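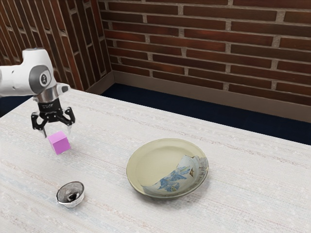

What is a file, and what is a folder?

When you draw a picture or write a story on a computer, the computer has to keep it somewhere. It keeps it as a file. A file is one thing that has been saved: one story, one song, one photo.

Every file has a name. The name usually has two parts with a dot in between. If Aicha saves a story about her cat, it might be called mycat.txt. The first part is the bit Aicha chose. The last part is called the extension, and it tells the computer what kind of file it is. Files ending in .txt hold plain writing. Files ending in .jpg hold pictures, and files ending in .mp3 hold sound.

Some computers hide the extension, so you may only see mycat. It is still there. Try not to change it, or the computer may not know which program should open the file.

What are folders for?

A folder is a place to put files together. Suppose Thiện has 136 photos on his computer. If they are all in one long list, it takes ages to find the one he wants. He could make a folder called Holiday and another called Birthday, and move each photo into the right one.

You can put a folder inside another folder. Inside Holiday, Thiện could make one called Beach and one called Museum. People sometimes call these subfolders.

Two files in the same folder cannot have exactly the same name. If you save a second mycat.txt in the same place, the computer will ask if you want to replace the first one. If you say yes, the old story is gone. If you want both, say no and give the new one a different name, such as mycat2.txt.

How big is a file?

The size of a file is measured in bytes. In a plain text file, one letter of the English alphabet usually takes up one byte, and so does a space. A note with 42 letters and spaces in it would be 42 bytes. Photos are much bigger, often millions of bytes. A million bytes is called a megabyte, or MB for short.

Words to remember

File: one saved thing
Folder: a place to keep files together
Extension: the letters after the dot
Byte: a very small amount of computer storage

Something to try

Ask a grown-up to help you make a new folder with your name on it. Save a drawing in it, then close the program and see if you can find your drawing again.

Written by Khrystyna Zakharchenko
Next page: What happens when you delete a file?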